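Home Journal Projects Shop Notes About Contact

Search this site Type and press enter

The Horgan Street Bedroom, Before the Move

3 min read

Before we took anything out of the small bedroom on Horgan Street, we went through it one surface at a time. The bed came first. Aldana Villalba stripped it to the striped sheet on a Thursday, and everything from the shelves and the nightstand went there to be sorted.

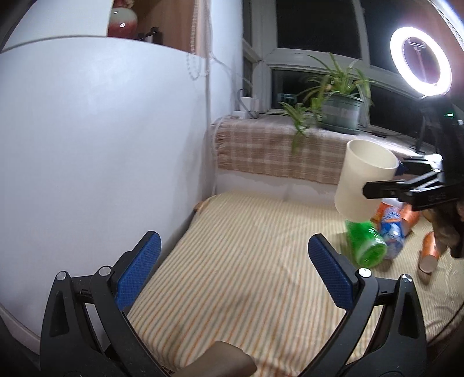 The room is on the second floor at the back of the house and gets good light until four in the afternoon. It was a guest room for most of its life and a storage room for the rest. The house is being rented out in July, and the new tenants want this room for a child, so all of it had to be cleared, down to the hooks on the door.

We sorted by where things were going next. Bathroom items went back to the bathroom. Anything for the kitchen went downstairs at the end of the day in one trip. Papers went to Manaia McAlister, who has a folder for each year and did not want them mixed. What was left was either packed or given away.

Cups

Cream cup, plain, cylindrical. There is no writing on it. It was kept for the new place.

Bottles and packages

Anything open was thrown out, and anything sealed went in the bathroom box. Oddur Toft asked for the travel sizes and got them.

Bedding

The sheet is cream with thin stripes in orange and grey-green. It stayed on the bed the whole time so that the mattress would not get marked, then went into the wash with the pillowcases. It creases easily and looks better if it is folded while still a little warm from the dryer.

Boxes

We bought flat boxes from Plument and used the medium size for almost everything. Books went in the small ones. Each box got a number and a room name on two sides, in marker. Serpil Ekinci kept the list on her phone and sent it to everyone in the evening.

Costs

Boxes and tape came to 386 dollars for the whole house. The van was 523 dollars with fuel. Xiaoqing Cao has the receipts if anyone needs to see them before we settle up.

Still to do

The curtain rod needs a new bracket on the left side. The closet shelf has to be wiped down and the liner replaced. The lamp is going to Manaia, who will pick it up with the papers. The spare key is with Serpil until the tenants arrive.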